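The Second Life of the Empty Jar

When Bujar Tomić moved into his apartment in Katstead, he found 115 glass jars in the kitchen cupboards. The previous tenant had left them, all washed, most of them without lids. His first idea was to carry everything to the glass container on the corner. He took one bag there, and then he changed his mind.

Today he owns 101 of them, and he can tell you what each one is for. Rice and lentils are in the tall ones. Buttons, screws and rubber bands have the small ones. On the windowsill stand nine jars with cuttings, and in December he fills a whole shelf with pickled cabbage after his grandmother's recipe.

"The jar must be ugly a little," he told me while we were sorting at his kitchen table. "If it is too beautiful, you are afraid to use it."

Removing the label is the part which most people hate. Tomić soaks the jar overnight in warm water with baking soda, then rubs the glue away with cooking oil. For smells he uses mustard powder, left inside for one hour. Lids he does not try to save if they smell of garlic.

His neighbor Tsz-kin Yau has another opinion. She keeps only jars with a wide mouth, so that her hand goes in with the sponge. She also checks the rim with her finger before every use, and a jar with even a small chip goes out of the house.
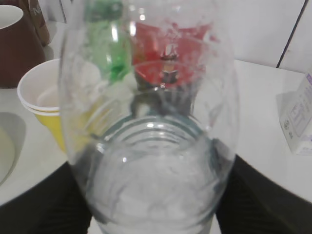 Fingerprints are a smaller matter. Clear glass shows every touch, and a jar can be perfectly clean inside and still look cloudy from the outside. Yau wipes hers with a cloth and a drop of vinegar. Tomić does not wipe. He says that the lentils do not complain.

Both agree about the drying. A jar should stand open until the next morning before anything dry goes in, and the lid should wait beside it.

Comments (3)

Khaemba: The oil works, but you have to wash it twice after. I learned this with sugar.

stoltero: 101 jars! My wife allows me up to 9.

M.K.: Does mustard powder help with coffee smell also?

Get our kitchen letter every month. Enter your email to subscribe. You can unsubscribe at any time.

Related
A Shelf for the Narrow Kitchen
Kolell Market: What to Buy in December
Pickled Cabbage Without Fear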